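Notes from Thursday's meeting of the Brunton Players, typed up by me (Kylie Bright) from the back of an old script, so shout if I've got your bit wrong!

**Autumn play.** We're doing *The Wurnitz Inheritance*, voted through after a fairly lively half hour. I wanted the musical and I still want the musical, but there we are – two of our best singers are off to Dilport for most of the run, so it would have been me and a piano.

**Auditions.** Everyone reads, even if you had a lead last time. We've got 24 names down already, which I was thrilled about. Scripts are on order and I'll email the audition pages once they turn up.

**Money.** We have 3,561 pounds in the account. The rights will take 300 of that and the lighting hire hasn't been quoted yet, so I said no to the revolving stage (again). Programme adverts go up to 40 pounds for a full page.

**Guest night.** Still hoping to get one of the cast of *Pletilport* to come and talk about going from am-dram to telly. I've written to the agent twice and had one very polite reply that didn't say yes or no.

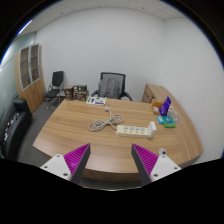 I'll try once more before February and then we'll ask the local radio lot instead, who are always good value and only want their petrol paid.

**Any other business.** The green velvet cloak is missing from wardrobe. Please check your car boots – mine's been done, and I found a wig but no cloak.

Next meeting same place, 7.30, and I'm bringing flapjacks.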